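Asevent workroom refit, Cabanatuan — progress report to Darnow, March
Prepared by Marites Salazar

1. Work surfaces

Work in this period covered the white work surfaces in the packing room. The specification calls for a smooth, matte top with no printed marks, so that small parts can be sorted on it without glare. Grarero supplied the tops under the existing order. Spending on this item stands at 2,948 against the approved line.

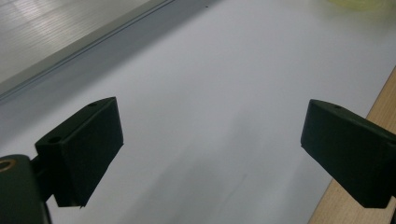

White work surface, packing room.

Cleaning follows a fixed routine: wipe down at the end of each shift, then 60 minutes before the surface goes back into use. Solvents are not permitted. Two tops remain on order and will be fitted at the far wall.

2. Lighting

The target at bench height is 400 lux. Readings have not yet been taken with all fixtures on — the last ones are waiting for brackets.

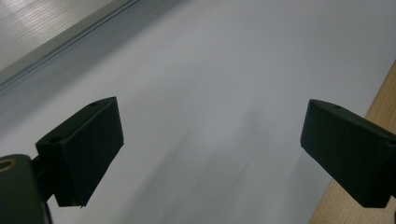 Once the brackets arrive, readings will be repeated at each bench and entered in the room log. No change to the budget is requested for this item.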